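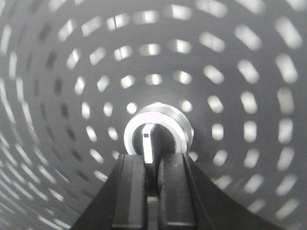
**Department of Product and Interior Design, Carside Campus**

Handout for week 3: Knobs, switches and the people who have to live with them

*08/09/2021*

Welcome back, everyone, and thank you for the kettle diaries, which were a joy to read (I had no idea so many of you felt so strongly about lids). We're moving on from the handle to the control, meaning the small part of an object that you touch when you want it to do something else. It's a bigger subject than it sounds and we won't get through it all in one lecture, so please treat these notes as something to read slowly with a cup of tea, and bring your disagreements to the seminar in the Londoño building afterwards.

## Where we left off

Last time we talked about how a shape can suggest an action. A flat plate on a door suggests pushing, a loop suggests pulling, and a bar across the whole width leaves most of us dithering in the corridor with our arms full. With a control there's a second thing to get across, because the person also needs to know what state the object is in at the moment. Is it on? Is it halfway? Did somebody else leave it like that?

## Position and pointing

Think about an ordinary round knob, perfectly smooth, with no mark on it. You can turn it very happily but you can't tell where it's got to, and so you end up listening to the radio or peering at the flame to find out. Put one line on that knob and suddenly it points. A narrow handle does something similar through its shape, and a pale strip along a dark handle, like the one on the rotary selector at the top of this handout, gives the eye a bit of help as well.

When you're drawing your own, ask yourself which end is doing the pointing. A plain bar across the middle of a dial has two ends, and if they match, half your users will read the wrong one. I once cooked an entire Sunday lunch at the temperature for meringues for precisely this reason, and I teach this course!

## Mapping

By mapping we mean the way the layout of the controls matches the layout of the things they control. The hob is the old favourite and I make no apology for bringing it out again. Four rings arranged in a square, four knobs arranged in a row, and every one of us has at some time warmed up an empty ring while the soup sat there stone cold.

You can rescue a poor mapping with labels, but a label has to be read, and people in kitchens are usually reading something else. It's much kinder to move the knobs. Do have a look at the light switches in your own home this week too, particularly any plate with three switches on it, and notice which one you always press first by mistake.

## Feel

Clicks, stops and stiffness are all part of the design, even though they never show up in a drawing. Engineers call the click a *detent*, and it's a word worth having. A few points to carry with you:

- A control with separate settings should feel as if it has separate settings. A fan with low, medium and high wants a click at each.
- A control with a smooth range (volume, say, or dimming) is usually nicer without them, although a soft click at "off" is very welcome.
- Stiffness says something about consequences. We expect the important one to need a bit more effort.
- Cold, wet or sore hands change everything. Small smooth knobs are miserable for anyone with arthritis, and a few ridges cost very little.

## Case study: the Plasta toaster

Your reading this week is the Plasta toaster report, all 19 pages of it, and yes, I do mean the appendix. The makers took the browning dial off and put in 2 buttons, thinking it would be simpler. They received 269 letters. Read the extracts carefully and try to be fair to both sides, as the buttons really were easier to clean and some customers loved them. What most of the writers missed was being able to glance across the kitchen and see what they were going to get.

Compare it with the Preseo bathroom heater, which kept its dial and simply made it larger. I find it rather ugly, and my mother-in-law wouldn't part with hers for anything.

## For the seminar

Choose one control you use every day and draw it at full size, then draw it again with your eyes shut, from touch alone. Bring both drawings, however dreadful the second one looks. Write half a page underneath on what your fingers knew that your eyes had missed, or the other way about.

If you're borrowing something from the handling shelf, please sign it out in the blue book and bring it back by the end of the week. The oven timer with the loose pointer is very popular, so don't leave that one until the last minute.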